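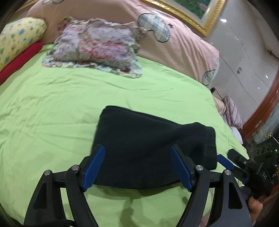

If the checker refuses my work, do I still get the hours? This question came from a colleague in the Jotenville group before I opened the ticket, and I promised to put it in first place. The technical part comes after.

Retcombe staff support, ticket log
Subject: Dark clothes refused by Derken upload checker
Opened by: recording desk, Jotenville
Status: open, waiting for Retcombe office
Priority: normal (changed to high, see entry 4)

Entry 1, recording desk
Good morning. We do the folding recordings with the hand-held grippers, for the Oddsson folding unit. After the last update of the checker, many recordings with black or navy clothes come back with the message "object not found". Light colours pass. The attached still belongs to a refused recording: black garment, folded, on a bright lime-green sheet. To my eye the garment is very clear against the green, so I do not understand what is not found.
Already tried: restart of the tablet, new login, second upload of the same file. Same message each time.

Entry 2, Derken support
Thank you for the report. Please tell us the length of the refused files and whether the finger pads are clean. Please also record one dark item with the curtains open and one with the curtains closed, and send both file names.

Entry 3, recording desk
Pads wiped with the dry cloth. All refused files are longer than 30 seconds. Curtains open: refused. Curtains closed with ceiling light: refused also. Then I made a third test which you did not ask. I folded the same trousers but I stopped the recording earlier, under 30 seconds, and this one passed. A black pullover gave the same result. A white towel passes at any length. So maybe it is the colour and the length together.

Entry 4, recording desk
I ask to raise the priority, and I explain the reason. Our quota in this round is 4000 accepted recordings and we have 2000. Before January we were paid only for the cleaning and folding hours in the homes. Now a part of the shift is recording, and that part is counted by accepted files. When the checker is wrong, the worker loses the pay and the client waits longer for the bed to be free. Two colleagues have started to leave the dark clothes for the end and fold them by hand without grippers. I understand them, but then the unit will learn only towels.

Entry 5, Derken support
We can reproduce the fault. In the update, the tracking step loses low-brightness items in longer files. A corrected checker is planned for September 5, 2026. Refused files are kept on the server and will be checked again automatically, up to 1000 per site. Please do not delete them from the tablets until you see the green tick. The question of hours is not decided by us and we have forwarded it to Retcombe.

Entry 6, recording desk
Thank you, this is clear. For the colleagues I have written on the whiteboard:
- dark clothes: keep it under 30 seconds if the item allows
- do not rush the fold only to be short
- do not delete anything
- write your refused files in the blue notebook, with the time spent

Still open for the Retcombe office: are the minutes in the notebook paid for the weeks before the correction? Please answer in writing in this ticket, so that I can print it and hang it beside the roster. I also ask that at the next update somebody informs us the day before. This time we learned it from the error message.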